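Courses > Everyday Tech Basics > Session 2 handout

Cables, plugs and ports: what I went over in class

I promised I'd type this up, so bring it along next time (16 Nov 2021, same room at the Illen center) and scribble all over it. We got through the old flat USB plugs pretty fast and then I spent far too long on USB-C, which is my favorite, so most of these notes are about that!

A USB-C plug has no top or bottom. The metal tip is a little flattened oval and it goes in either way up. Plenty of cables have the same plug at both ends too, so you don't have to hunt for the "right" end before you start.

What you do need is a straight approach. Hold the device still, bring the tip level with the port and stop just short – have a look, then push. If it fights you, back off and check for pocket fluff. I've pulled a whole felt blanket out of my own phone (sorry, gross).

Leave yourself some slack as well. A cable with a loose loop lying on the table is much easier to line up than one pulled tight from behind a desk.

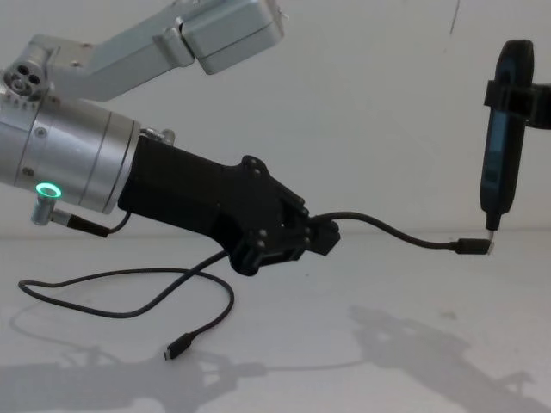
Looking after the cable

Hold it by the plug when you pull it out, never by the cord. Coil it in big lazy loops, and please don't wrap it tight around the charger – that's how I killed 2 of mine before January was even over. The cord usually gives up right behind the plug, so feel along there now and then for kinks or soft spots.

For next time

Bring 2 cables from home, any kind, and the Carrasco worksheet with the port shapes on it. There are 12 shapes to name and I'll go through the odd ones with you.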